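Flilleck One-to-One Workbook, second edition
Reviewed by Intan Yusof

The Flilleck workbook is a structured journal for people who supervise small teams. It runs to 20 units, each built on a single one-to-one meeting: a preparation page, a note page and a follow-up page to be filled in within 40 hours. The author, Janka Malý, trained shift supervisors before moving into publishing, and the material is pitched at that level. Senior managers will find little on strategy or budgets.

I used it with six direct reports over one full cycle. The preparation page is the strongest part. It asks for one observed behaviour, one open question and one commitment carried over from the previous meeting, and it leaves too little room to write more. The note page is less successful. Its four headings overlap, and by unit 5 I had stopped distinguishing between "Concerns" and "Obstacles".

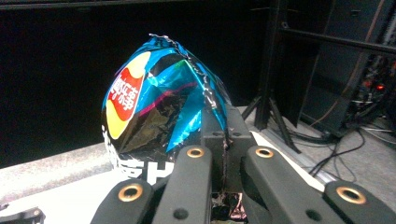

Page last modified: January, 4:40 pm

Binding and paper are adequate. The cover is stiff enough to write on without a desk, and fountain pen ink shows through only on the thinner reference sheets at the back. Those sheets include a glossary and a delegation matrix credited to Oluwaseun Okeke. The matrix is sound but printed too small, and the greyscale shading makes the two middle categories hard to tell apart.

Compared with the Helora planner, which I reviewed last year, Flilleck is narrower in scope and better organised. Helora covers goal setting, hiring and meeting minutes in one volume, and its one-to-one section amounts to a single template. A supervisor who already keeps a general planner will get more from Flilleck – provided the follow-up pages are completed on time. Skipped pages cannot be made up later, as each unit refers back to the one before.

The index has two wrong page references, both under "feedback".

Rating: four out of five. Suitable for new supervisors and team leads.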